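Kaltbridge Opens Its Craft Link Party for Another Year, Minus the Tutorials That Don't Work

Organizers of the long-running pin swap say they would like to see fewer miracle glue tricks and more pictures of the back of the wreath

WELLARD, January. Kaltbridge, the home craft site that has hosted a link party for hobby bloggers since it was a one-page site with a pink background, will reopen the party this month under a new set of rules. Every project that gets featured will first have to be made, start to finish, by someone other than the person who posted it.

The change follows a test the site ran over the fall. Staff and regular readers picked 80 of the most saved projects from past parties and tried to make them, using only the instructions given and the supplies listed. The results were not flattering, to the bloggers or to Kaltbridge, which had put a "featured" badge on every one of them.

"We had been handing out badges because a photo was pretty," said Lahcen Fahmy, who edits the site. "I include myself in that. I badged a burlap table runner that I now know can't be made in the time it said, or with the amount of burlap it said, and I'm not convinced it can be made with burlap."

Kaltbridge is not publishing a pass rate. Fahmy said the testers disagreed too much over what counted as a pass, and that a single percentage would look more scientific than a bunch of people with glue guns deserve. The site will publish the testers' notes for each project instead, with the blogger's reply underneath if there is one. Some bloggers have already written replies. A few are gracious.

What went wrong, and how often it was the same thing

Most of the trouble came down to drying time. Projects that promised to be done in an afternoon often had two or three coats of something in them, and the coats were mentioned in one short sentence near the bottom. Testers also ran into supply lists that left out the tool needed for the hardest step. One painted tray called for "scrap wood you have lying around" and then gave measurements to the sixteenth of an inch.

Cost was the other sore spot. Posts that called themselves dollar store crafts were priced as if the crafter already owned a sewing machine, a full set of acrylic paints and a cutting machine. Kaltbridge has no quarrel with anyone who owns a cutting machine. It would like the post to say so before the reader has bought the felt.

Then there were the hacks. The site has dropped its weekly "Hack of the Week" slot, which Fahmy described as the part of the party he was least sorry to lose. Testers tried several ways of removing label residue from jars, among them one using mayonnaise. Their notes say that the label did come off, and so it would have with warm water and dish soap, which doesn't leave you with a jar that smells like a sandwich.

How the party will work now

The link party will open at 7 p.m. and stay open for three days. Bloggers may add up to two links each, down from five. Old posts are welcome as long as they are marked as old. Posts that are mostly a roundup of other people's posts are not, and a post made up of nothing but shopping links will be taken down without a note.

Kaltbridge will cap each party at 300 links. Past parties had no cap, and the largest one drew 1,259. Nobody on staff looked at all of them, Fahmy said, and he doubts that the people who linked up did either, even though the rules asked everyone to visit at least three others and leave a comment.

"You would see the same comment on forty posts," he said. "'So cute, pinning!' I don't believe it got pinned. I don't believe it got read."

The comment rule has been dropped. So has the rule that everyone had to follow each of the hosts on every platform before linking. Readers had complained about that one for years, and the site says they were right.

From each party, the hosts will pick no more than four projects for testing. A tester will make the project from the written instructions alone. The tester won't watch the video, if there is one, and won't message the blogger for help. If the thing comes out looking more or less like the thing, it gets featured. If it doesn't, the blogger is told why and can fix the post and try again at a later party. Failed projects won't be named unless the blogger agrees.

Testers are paid back for supplies up to a set amount and get to keep what they make. Early on, some asked whether they could decline to keep it. They can.

A woodworker who is not so sure

Not everyone connected with the site thinks the new rules go far enough. Wagner Honorato writes Kaltbridge's column on small wood projects and was one of the fall testers. He made six of the projects and says he would have put a badge on one.

"A test by one person tells you that one person could do it," Honorato said. "I've been cutting wood for a long time. If I can make your cutting board from your instructions, I may be filling in what you left out and not even notice. Give it to somebody who has never clamped anything. Then I'll be impressed."

He has asked for every woodworking project to be tested by a beginner as well as by someone with experience. The site has agreed to try this through spring and see whether it can find enough beginners. Honorato points out that after two projects they will no longer be beginners, and he has not been told what happens then.

His own column gets no pass. The next one will go through a tester like any other post, and he has agreed to have the notes printed in full.

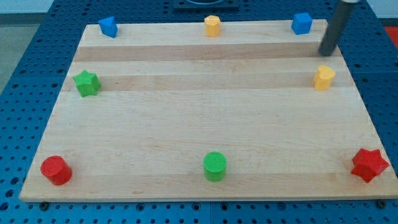 A maple strip board with small plastic blocks set out near its edges.

Sponsors, and where they stand

Two companies will support the party this year. Ignacio, a maker of yarn and embroidery thread, will cover testers' supplies. Trivolum, which sells storage bins and craft carts, is paying for the site's new link page. Neither has a say in what gets featured, and the agreement with each of them says so in plain words. Posts that use either company's products will be tested like the rest and will carry a line saying who pays for what.

Kaltbridge knows that readers have heard this kind of promise before. The site once ran a "reader favorites" poll in which a sponsor's own wreath kit came in first with 1,830 votes, on a site that didn't have that many readers at the time. The poll was taken down, and no one explained it. Fahmy, who was not the editor then, said he has looked for an explanation that makes the site look good and has not found one.

What the site is not promising

The hosts don't expect the new rules to make the party more popular. Fewer links will probably mean fewer visitors, at least to begin with, and some regulars have already said they will take their posts to parties that ask less of them. The site wishes them well and will keep its old pages up so that their links still work.

It also isn't claiming that a tested project is a good project. A tester can confirm that a mason jar snowman can be made in two hours for the price listed. Whether anybody needs another mason jar snowman is left to the reader.

The rules will be looked at again before the fall holiday rush, when the pumpkins start coming in. Comments can be left under the announcement on the site. The hosts say they read them all, and that with the cap in place this may now be true.

How to take part

Bloggers can find the full rules on the link party page, along with a sample supply list that shows how much detail the testers want. Anyone who would like to be a tester can fill out the short form on the same page. No experience is needed, and for the wood projects it would be better if you had none. Testers must be 18 or older, live somewhere the supplies can be mailed, and be willing to write down what went wrong while they are still annoyed about it.

About Kaltbridge

Kaltbridge is a home craft site based in Wellard. It publishes sewing, paper, yarn and small wood projects, along with a monthly column on fixing things that were made badly the first time.

Press questions may be sent to Lahcen Fahmy through the contact page on the site. Requests to feature a product will not be answered.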